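The Lost Payroll of Tallton, and Why I Don't Buy It

Every old mining district has a strongbox buried somewhere in the hills. Tallton's is supposed to hold 1,209 ounces of gold, taken off the Drestent stage by two masked men one December in the 1870s and never seen again. I have now read every version of this story I can get my hands on, and I like it less each time.

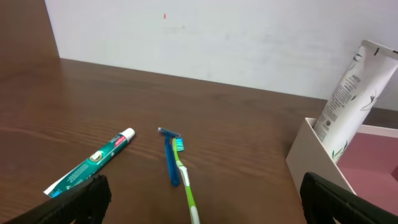
by Remo Prantl
11/09/2023
Filed under: Ghost Towns, Tall Tales

For anyone new to it, the story goes like this. The Thaler mine sent its gold down to the railroad at Drestent by stagecoach. At the grade below Durkon, where the team had to slow to a walk, two men stepped out of the brush with shotguns. The driver threw down the box. A posse caught up with the robbers the next morning and shot them both, and the box wasn't with them. So it must still be up there, under a rock, within half a day's ride of the grade.

Start with the weight. Gold is weighed in troy ounces, and 1,209 of those comes to nearly 83 pounds. Two men can carry that. Two men on tired horses, in snow, at night, with a posse coming, would have a bad time of it. The popular version has them riding clear over the ridge and back before sunup to hide the thing. I've walked that ridge in July with a sandwich and a water bottle and I was ready to lie down.

Then there's the mine. The Thaler was never much of a producer. The owners bragged in the newspapers, as mine owners did when they had stock to sell, but the county tax rolls tell a sadder story. In a good year they were working low-grade ore and owing money to the freight company. If they had that much gold sitting in one box, I'd love to know where they dug it up.

The name bothers me too. People call it the "lost payroll," but a payroll goes to the mine and this box was going away from it. Somewhere along the line two stories got glued together. You also hear that the miners rioted when they weren't paid, 500 of them, marching down the main street with pick handles. The census taker found 602 people in Tallton, counting the babies. You can believe in that march if you want to.
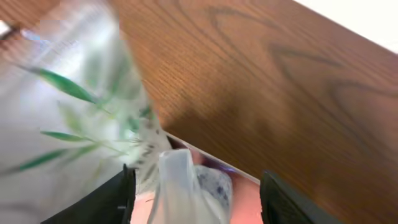 The earliest printed account I've found is a short item in the Durkon paper, four lines long, between a notice about a stray mule and an ad for stove polish. It says the stage was stopped, that the loss was $400, and that the driver was unhurt. Four hundred dollars. There's no posse in it, and no masks. Even the shotguns are missing. The paper doesn't mention the robbery again in any issue I've been able to read, and this was a paper that spent three weeks on a disputed pig.

The gold shows up thirty-odd years later, in a booklet put out by a hotel in Drestent that wanted summer visitors. The booklet is also the first place to mention the dying robber who drew a map on the back of a playing card. After that everyone copies everyone. I have five books on my shelf that tell the tale, and four of them use the same sentence about "the lonely pines keeping their secret," word for word, with no source given.

Do I think the stage was held up? Probably. Stages got held up. Somebody lost $400, which was real money, and it was most likely spent on whiskey and a new saddle inside a month.

I know what the mail will say. Last time I wrote about this I heard from a man whose great-uncle saw the playing card. I asked which card it was and he said the ace of spades, and then a different fellow wrote in to say his grandfather had it and it was the jack of diamonds. If either card is in a drawer somewhere, I'll drive out and look at it, and I'll buy lunch.

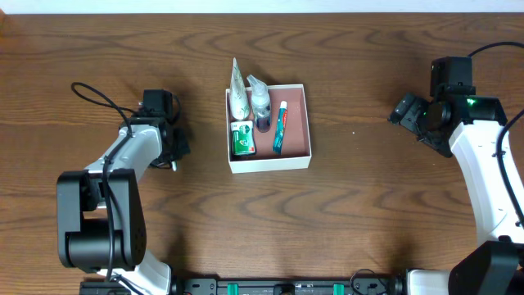

Toiletries in an open white box on the table.

Next on my list is the hanging tree at Durkon. The plaque says it dates from the boom years. It's a cottonwood, it's about as thick as my leg, and I have some questions for whoever put up the plaque.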